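The Gray Blanket

Leonidas Chrysikopoulos drove to Mellville on a Monday to empty his sister's apartment. The lease had three days left on it. He had brought trash bags, a roll of stamps for her mail, and a sandwich, and he ate the sandwich in the parking lot before he went up.

Eleni had moved to the coast in September with two suitcases. She had told him on the phone that she didn't want anything else. "Sell it or give it away," she said. He asked about the blanket and she said, "What blanket?" and then somebody came to her door and she had to go.

Stavros Tsoukalas was already there. He ran Tsoukalas Secondhand on Funar Street and he had offered 1,235 dollars for the contents of the apartment, sight unseen. Now he was walking from room to room, opening doors.

"The refrigerator stays?" he said.

"The refrigerator belongs to the building."

"Then it's 1,000."

Leonidas said fine. He hadn't known that he was supposed to argue, and he could see that Stavros was a little disappointed.

They started in the bedroom. The mattress went down first, then the dresser with the drawers taken out, then the drawers. Stavros had a bad knee and took the stairs sideways. On every trip he stopped on the second landing and talked. He talked about the price of gas and about a man who had sold him a piano with no strings in it. Leonidas held up his end of whatever it was and listened.

By noon the bedroom was clear except for the closet shelf. Leonidas reached up there and felt something soft pushed against the back wall, and he pulled it down.

He knew it before it was all the way off the shelf. It was dark gray, the short thick kind of plush that goes lighter when you rub it one way. Their mother had bought it the winter she was sick. She'd had it over her knees in the car to every appointment, and when she fell asleep she kept a fold of it pinched in her fingers, so that you couldn't take it away without waking her up. 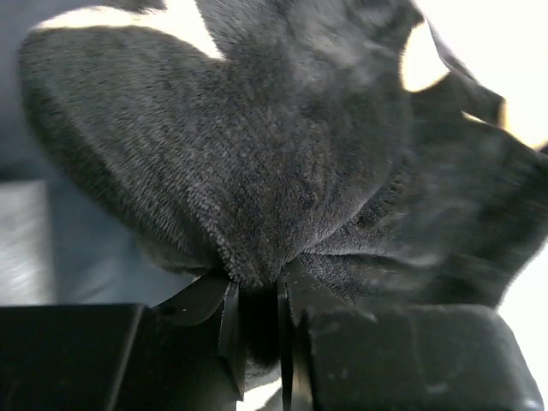
The gray plush, gathered into folds.

"That's a good one," Stavros said from the doorway. "I can get 50 for that."

"You can't get 50 dollars for a used blanket."

"In the winter I can."

Leonidas sat down on the floor. There was nowhere else to sit by then. He put the blanket on his lap and ran his hand over it, and the pile went light and then dark again. He had expected it to smell like her and it smelled like a closet.

"It's in the contents," Stavros said. He said it carefully, as if he were reading it off a form. "We said contents."

"I know what we said."

"I'm only mentioning it."

Leonidas thought about his sister saying "What blanket?" He had been angry about it for the whole drive, two hours with the radio off. But she had taken it with her through four apartments. She had put it on the highest shelf she had, at the back, and he couldn't decide what that meant. Maybe she had forgotten. Maybe she had put it where she wouldn't have to see it and then told herself it was gone.

"Take 80 off," he said. "Off the 1,000. I'm keeping this."

Stavros looked at him. "I said I could get 50."

"I heard you."

"So why 80?"

"I don't know. I don't want to talk about it on the landing."

Stavros rubbed his knee for a while. Then he went down the hall, and Leonidas heard him moving chairs in the kitchen, more loudly than he needed to.

They finished at four. Stavros wanted to pay at the shop — he didn't carry cash in the van, he said, ever since Vivach. Leonidas didn't know if Vivach was a town or a person and he didn't ask. He followed the van across Mellville with the blanket on the passenger seat. At the second light he reached over and put the seat belt around it. He left it that way when the light changed.

The shop had a back room with a long white table in it where Stavros looked things over before he priced them. He was particular about the table. It had a strip of gray metal along the edge, and he wiped the strip with his sleeve as he came in. Then he went to look for the checkbook, and Leonidas waited.

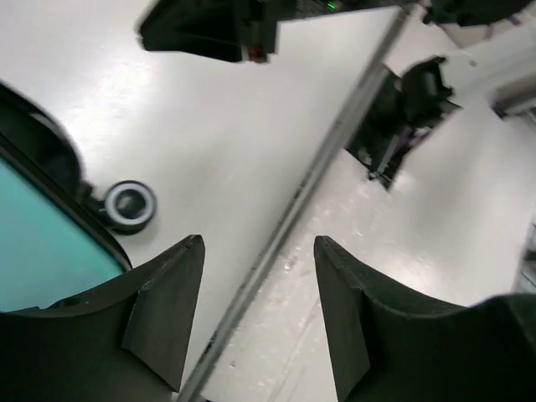
The white table with its gray metal edge.

Something with a black rim and a bright teal panel was lying on it. Leonidas thought it was the kind of color his mother would have liked. She had painted a bathroom that color once, and then painted it back when their father came home.

Stavros returned with the checkbook and wrote standing up, leaning on the good leg. He tore the check out and handed it over face down. Leonidas turned it over. It was made out for 1,000.

"This is wrong," he said.

"It's what we said."

"We said 80 off."

"You said it. I was in the kitchen." Stavros put the cap back on the pen. "My wife had a coat. Green, with a belt. I sold it with a load of other things, the same week. I didn't even look in the bag."

Leonidas waited to see if there was more, but Stavros had started hunting for something in a drawer.

"Did you ever see it again?" Leonidas asked.

"The coat? No. How would I see it?" He found what he wanted, a receipt book, and pushed the drawer shut with his hip. "Sign here. Print it underneath, too. I can't read anybody's name."

Leonidas signed and printed. It was a long name and it ran off the line.

In the car he called his sister. It rang for a long time, and he was about to hang up when she answered.

"I found it," he said. "It was in the closet."

She didn't say anything. He could hear a television going in another room.

"Is it still soft?" she said.

He put his hand on the passenger seat and told her it was.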